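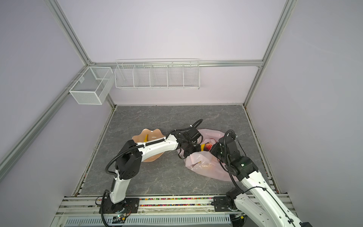
What's the best way to carry fruit home without bruising it?

Two bags, every time. Heavy, hard things (apples, oranges, a mango that's still like a cricket ball) go in one, and anything soft goes in the other and rides on top of the shopping or in your hand. If you've only got the one bag, put the apples in first and lay the bananas over them with the curve facing down. I've been buying fruit this way for years and I still get it wrong when I'm in a hurry, so don't beat yourself up over one squashed pear.

Should I take the fruit out of the bag as soon as I get home?

I do, yes. Thin plastic bags hold moisture against the skin, and on a warm afternoon you can go from lovely to furry quicker than you'd think. Mine comes out while the kettle's on. I don't wash it at that point, I just unpack it, have a feel of each piece and put anything that's nearly ready at the front.

Plate or bowl?

I'm a plate person these days! A deep bowl looks generous but the bottom layer gets forgotten, and then one morning there's a smell. A wide plate keeps everything in one layer and you can see what you've got. I like the ones with a wavy or scalloped edge, because a round apple is less keen to roll off them. My favourite is a Brikmont one I found at the market, and I wouldn't swap it for any bowl in the shop.

Can apples and bananas sit together?

They can, but they'll hurry each other along. Apples give off ethylene gas, and bananas do too, so the pair of them on one plate will ripen faster than they would apart. Handy if your bananas are green and you want them by the weekend. Not so handy if they're already spotty. In my kitchen the bananas live on the plate and the apples go in the crisper, with one or two left out for whoever's walking past.

Peaches are another story. Leave them out until they give a little near the stem, then fridge them and eat them within a couple of days.

Do you put fruit back in a bag to ripen it?

Paper for that, folded over loosely at the top. Plastic traps too much damp. For avocados and firm peaches I'll use a paper bag with a banana tucked in, and I check it every morning.

What about the bags themselves? I've got a drawer full.

Haven't we all. I sort mine into three lots: good ones that can carry fruit again, tired ones for the little bin in the bathroom, and anything torn or sticky, which goes out. The good ones I wipe, hang over the tap overnight and fold into triangles. To fold one, flatten it on the bench, push the air out with your forearm from the closed end up, fold it lengthways into a long strip, then turn the corner over and over like a samosa until you run out of bag and tuck in the tail.

I keep the cheerful printed ones on top, I'll admit. A bag with fruit all over it and a nice wish in big letters gets used far more often at my place than a plain one does.

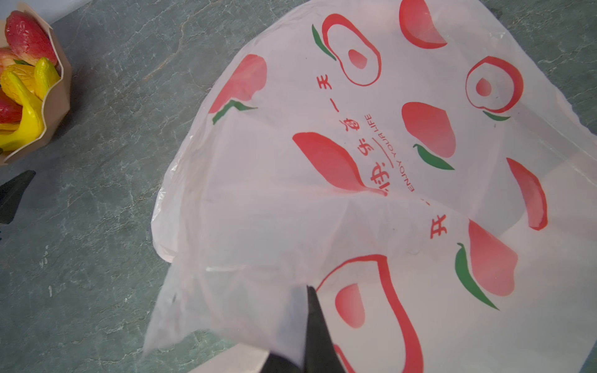

Lihua Cui wrote in to say that triangles take her far too long, and that she simply knots each bag once in the middle and drops it into an empty tissue box. She pulls them out through the slot one at a time. I tried it for a week, Lihua, and you're right, it's much quicker - though I did go back to my triangles because I find the folding restful. Use whichever one you'll keep doing.

How do I get a sticky bag clean?

Turn it inside out, a drop of dish soap, cool water, and swish it in the sink with your hand. Hot water makes the thin ones go limp and strange. Hang it open so the corners can dry. If it's had raw meat in it, please just throw it out.

My fruit always goes off before we eat it. What am I doing wrong?

Probably buying too much at once! I weighed mine for a while on the kitchen scales, and a normal midweek shop was 725 grams for the two of us, which we finished easily. The big Saturday shop was where the waste came from. Now I go twice a week and buy less each time. The other trick is cutting something up. A whole apple can sit there for days, but the same apple in slices is gone in minutes.

Where do you keep everything?

Plate on the bench, away from the window and the stove. Folded bags in a Cludico tin beside the bread. Shopping totes on a hook by the back door, so I walk into them on my way out (this is the only way I remember them).

Can I send you my own tips?

Please do, the form's at the bottom of the contact page. I read them all, and I'm collecting ideas for freezing mangoes and berries to go up here in July.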